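Tuvix Interchangeable Needle Set: Review

Posted Apr 2, 2023 in Tools

I bought the Tuvix set in January to replace a set of bamboo interchangeables that had started to snag where the tip meets the join. Since then I have used it for two sweaters, a hat and most of a shawl, so I think I have a fair idea of it by now.

The set has 11 pairs of tips, US 2 through US 11, including the 2.5 and the 10.5 but skipping the 3. If you knit a lot of sport weight, that gap matters. I had to order the 3s separately, and they took 14 days to arrive.

The tips are stainless steel and fairly sharp. I like that for lace and for decreases, less so for splitty cotton. My shawl is the Jestinetti pattern, in Brandetti fingering weight, and I had no trouble working the double decreases on the US 5s. With a loosely plied yarn you will want to slow down a little.

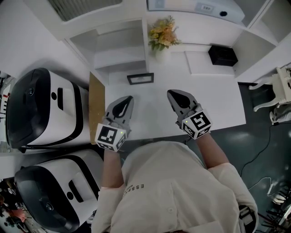
Joins are the main reason to buy or skip any interchangeable set. These screw on and tighten with a small key. I had one come loose on the first sweater — my fault, I think, as I hadn't used the key — and none after that. Stitches slide over the join without a push, even at a tight gauge.

The cords are the weak spot. They come coiled and stay coiled until you dip them in hot water, and the longest one still has a kink in it. I ended up using an old Altıntaş cord for the sweater body, but it needs an adapter to fit.

The case is plain gray canvas with a zipper. Sizes are printed on the pockets and also etched on the tips, though the etching on my 6s is already getting hard to read.

I would buy the set again for the tips. If you mostly knit in the round on long cords, try a single pair first.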